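5.3 The lid closes early

Most of the faults in our log are dull. A finger slips, a bun lands on its side, a cable snags, and someone writes a line in the notebook and resets the table. The fault in this section is the one we would have preferred to leave out, and the one that reviewers of the internal report kept asking about. In 19 of the 2,589 bun-transfer episodes run at Skadulthorpe, the left arm began to put the lid back on the steamer while the right arm was still inside it.

The task itself is simple enough to describe in one breath. With the lid lying to the left of the cooker and the plate to the right, the right arm moves four buns from the steaming tray to the plate. The left arm then picks up the lid by its handle and closes the pot. Figure 6a gives the starting layout, with all four buns on the tray and nothing yet on the plate.

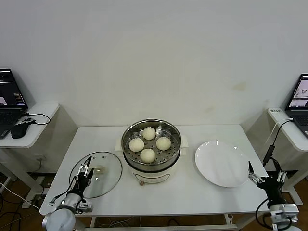

Two programs share the job. Misatlow, the task planner, decides which arm should be doing what. Zurnurska, the motion controller, does as it is told and keeps each arm away from the table and the cooker. We had assumed that keeping the arms away from each other belonged to Misatlow, which assigned them turns. The authors of Misatlow, who sit two desks away, had assumed that it belonged to Zurnurska. Both assumptions were written down, in separate documents, and both documents had been approved by the same person (the second author).

The turn changes on a count. Misatlow looks at the head camera, counts the buns on the tray, and hands the turn to the left arm when the count reaches zero. During development this worked so well that we stopped looking at it. The trouble is that a bun hidden behind a robot is, as far as the counter is concerned, a bun that has been served. When three buns were on the plate and the fourth sat near the rim of the tray, the wrist of the right arm could come between the camera and the bun on its way down. The count dropped to zero. The left arm, having waited politely for the whole episode, went for the lid.

The delay between the false zero and the first movement of the left arm was 152 ms in the episode we studied most closely. We had been rather proud of this number, and it appears in an earlier draft of the paper under the heading "Responsiveness."

Position on the tray matters, though less neatly than we hoped. Our first guess was that the bun at the back would always be the guilty one, and one of us spent an afternoon moving it forward before anyone checked the logs. The fault followed the approach angle of the wrist more closely than it followed any one spot on the tray. Figure 6b shows the stage of the task where the risk is highest: one bun left in the pot, three on the plate, the right gripper down beside the last bun, and the left gripper open near the lid. The bun happens to be visible from this viewpoint. A modest change in the wrist angle is all it takes to lose it. 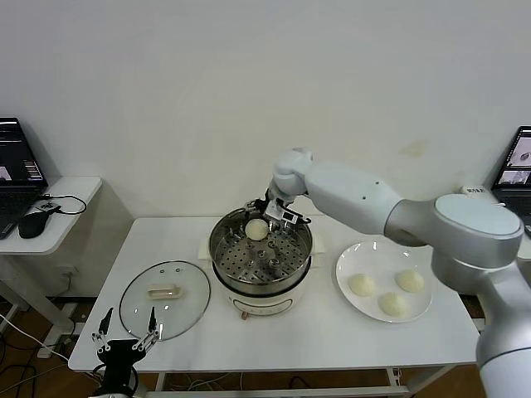
Of the 19 early closings, twelve were stopped by the operator before the lid reached the other arm. The remaining seven ended in contact. The lid is glass, and we are aware of how that sounds. It survived every one of them, which we put down to low arm speed and good manufacturing, and for which we claim no credit. The right arm was less lucky in dignity than in hardware. After contact, its controller read the push as an unexpected load, concluded that it was holding something heavy, and lifted harder.

That second behavior deserves more attention than the first. The Thygesen load check was added to keep the gripper from dropping objects: if the measured load rises during a pick, the arm firms up and carries on. It had been tested with a range of weights. It had never been tested with another robot. Once the lid touched the wrist, the left arm pressed down to seat the lid, the right arm pressed up to rescue its bun, and each treated the other's effort as a reason to try harder. Force limits ended the argument in all seven cases - the limits being the one part of the system that had not been improved by us.

No person was near enough to be hurt, and the cooker was switched off throughout the contact episodes. We do not take much comfort from either fact. The operating rules at the time allowed a person to reach in and straighten a bun between picks, on the grounds that the left arm would be waiting for its turn. Loretta Fitzsimmons, who reviewed the logs after the run of 11th March, pointed out that a hand over the pot hides a bun just as well as a wrist does. The rule was withdrawn before lunch.

The repair has three parts, none of them clever. First, a count of zero now has to agree with the record of completed picks. If Misatlow sees no buns on the tray but has only three successful picks on file, it waits. Second, the left arm may not cross into the space above the pot until the right arm has reported that it is back on its own side. This rule lives in Zurnurska, and the sentence saying so has been copied into both documents. Third, a rise in load while the other arm is moving stops both arms at once. The operator must then clear the stop by hand, and may not do so from the keyboard without looking at the table.

There is a cost. The waiting rule makes each episode slower, and the operators find the pause before the lid goes on hard to tell apart from a crash. Several have restarted the planner in the middle of it. We added a status line reading WAITING FOR RIGHT ARM, which helped, except with those who took it as an instruction.

We have not shown that the fault is gone. The pick record can be wrong too: a bun that slips out of the fingers after the grasp has been logged will still be counted as moved. With that bun hidden from the camera at the same moment, the planner would again have two sources agreeing on the wrong answer. The space rule should then keep the lid away from the arm, but it would do nothing for the bun, which would be shut in the pot and reported as delivered. Section 5.4 covers the slipped grasps, where this combination is tested on purpose.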